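4月8日，晴，傍晚起风

今天一整天都在想昨晚楼下那件事，晚饭吃得草草的，碗还泡在水池里，先坐下来把它写完再说。最近日记断断续续，上一篇还是二月里写的，抱怨暖气片漏水，翻回去看看觉得那时候的烦恼真是小得可爱。

事情是这样的。昨晚十一点多，我已经躺下了，灯也关了，听见院子里有金属碰金属的声音，一下，停一会儿，又一下。起初以为是风刮着车棚的铁皮，翻个身想接着睡，可是那声音太有规律了，不像风。我披上毛衣走到厨房窗边（厨房那扇窗正对着车棚，平时嫌它吵，昨晚倒派上了用场），看见车棚里有个人蹲着，头上套着帽子，正在撬二单元那位送奶大姐的电动车。她那辆车我认得，后座上绑着蓝布包的坐垫，冬天的时候她还让我坐过一次，从弗伦德内斯路口一直把我捎到家门口，路上讲了一路她女儿考驾照的事。

我当时心跳得厉害，手心里都是汗，说句丢脸的话，第一个念头是把窗帘拉上。人到了这个年纪，胆子一年比一年小，年轻时在夜班车上还敢跟扒手瞪眼睛呢。站了有一会儿，我才去摸电话，压低嗓子报了警，报地址的时候把门牌号说错了，说成了以前老房子的，接线的姑娘耐心极好，慢慢地又问了我一遍。

电话还没挂，对面楼三层的灯亮了，有人推开窗子吼了一声。那一声真是响，整个院子的狗都跟着叫起来。蹲着的那个人跳起来就跑，往格兰波特超市后门那条巷子去了。接着就听见楼道里咚咚咚的脚步声，两个年轻人冲了出来，一个穿着拖鞋，一个光着膀子套了件羽绒服，跟着就追。我在窗子后面急得直跺脚，又盼他们追上，又怕他们追上，万一人家手里有家伙呢？撬锁的人手里总归是有家伙的呀。

后来的经过是今早在楼下听大家拼起来的。两个小伙子追到巷子尽头，那人翻墙没翻过去，把脚给崴了，坐在地上不肯动，他们就一左一右守着他，一直守到警车来。穿拖鞋的那个跑丢了一只鞋，早上还有人在替他找，最后在超市的纸箱堆旁边找着了。派出所的人问他们有没有受伤，他们说没有，就是冷。 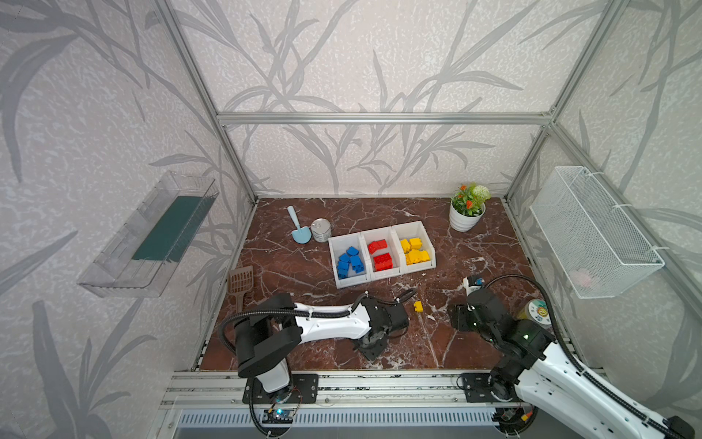 早上九点多，一位年轻的女警察上门来找我做笔录。我给她泡了茶，她客气，只喝了两口。她问得很细：我几点听见声音，几点看见人，那人穿什么颜色的衣服，用左手还是右手。我这才发现，自己看了那么半天，记住的东西少得可怜。衣服我说是深色的，再问是黑是蓝，我就不敢讲了，车棚那盏灯昏黄昏黄的，什么都照成一个颜色。她说没关系，记得多少说多少，不记得就说不记得，这样最好。我听了这句话心里松快不少，原先总觉得当证人就得样样答得上来，答不上来就像没写完作业的学生。

她临走时告诉我，从二月到现在，这一片报上来的电动车和电瓶失窃有185起，大半都是夜里在没有门禁的车棚里丢的。我吓了一跳，185起！我们院里我知道的也就那么几家，丢了电瓶的那位老先生连警都没报，说报了也白报。我把这话学给她听，她叹口气，说还是要报，哪怕只丢一把锁也要报，不然他们连哪个地方丢得多都弄不清楚。我答应她回头去劝劝那位老先生。下午真去了，他正在阳台上给葱浇水，嘴上说“知道了知道了”，也不知道听进去没有。我打算过两天再去念叨一遍，反正我闲着。

送奶大姐中午来敲门，眼圈红红的，拎了一袋橙子，非要塞给我。我说你该谢那两个孩子，我就打了个电话，还把门牌号说错了。她说他们那里也送了，一家一箱酸奶。她那辆车是去年咬牙买的，花了2305块，她记得清清楚楚，连那个5块都不肯抹掉。锁已经撬坏了，是一把基斯泰克斯牌的U形锁，店里的人当初跟她打包票说结实得很，其实也难怪锁，再好的东西也架不住有人蹲在那里慢慢地弄。车倒是没伤着，下午她照样骑去上班了，只是从今天起，晚上要把电瓶拎上楼。她住五楼，没有电梯，那电瓶我提过一回，死沉死沉的。我跟她讲，太累的话就放在我这里，我住一楼，门厅里还有一块空地方，把那几双旧雨靴挪开就行。她说不好意思，我说有什么不好意思的，你那坐垫我还坐过呢。她这才笑了。

晚上院子里开了个小会，说是会，其实就是吃过饭的人在花坛边上站着聊。大家七嘴八舌，有的说要装摄像头，有的说先把车棚的灯换亮一点，有的说干脆在巷子口装一道铁门，马上有人反对，说那样去超市要绕一大圈。我是赞成先换灯的，灯便宜，明天就能换，摄像头的事可以慢慢商量。有人说杰姆琴科街那边的院子去年换过灯，后来夜里安静多了，是不是灯的功劳不好讲，总之人家住着安心。说到钱，每户出多少又吵了一阵，声音最大的还是那几位，和往年修水管时一模一样。不过末了总算说定，先把灯换了再讲别的。

两个小伙子也被大家拉了下来，站在人堆中间，手都不知道往哪里放。有位老太太问他们追的时候怕不怕，光膀子穿羽绒服的那个挠挠头，说跑起来没顾上怕，回家躺下以后腿才开始抖，抖到后半夜。我听得又想笑又心酸，他们也就二十出头吧，平时在楼道里碰见，不过点个头，我连他们做什么工作都不晓得，还曾经为半夜放音乐的事在心里埋怨过他们。今天我当面说了声谢谢，没好意思提音乐。也有人认真地劝他们，下回吼一嗓子就够了，别往黑巷子里追，警察早上也是这么嘱咐的。这话我也赞成，车丢了可以再买，人可经不起磕碰。可是话说回来，要是昨晚没有他们，大姐今天就得走着去上班了。

被抓的那个人，听说年纪也不大，先送去看了脚，后面怎么处理还要等。我问过女警察，她说案子还在办，不方便多讲，我就没再问。下午切橙子的时候忽然想，不知道他家里有没有人，知不知道他夜里在外面做这个。这么一想，先前那股子气就消了一些，当然也只是一些，大姐那红红的眼圈我还记着呢。

橙子很甜，我吃了两个，剩下的摆在窗台上，明天给三层那两个孩子送几个去。厨房的窗子刚才已经关好，插销也扣上了，又回去看了一遍。风比傍晚大，车棚的铁皮响了几声，我竖着耳朵听了听，这回真的是风。好了，该去洗碗了，水怕是早就凉透了，还得再烧一壶。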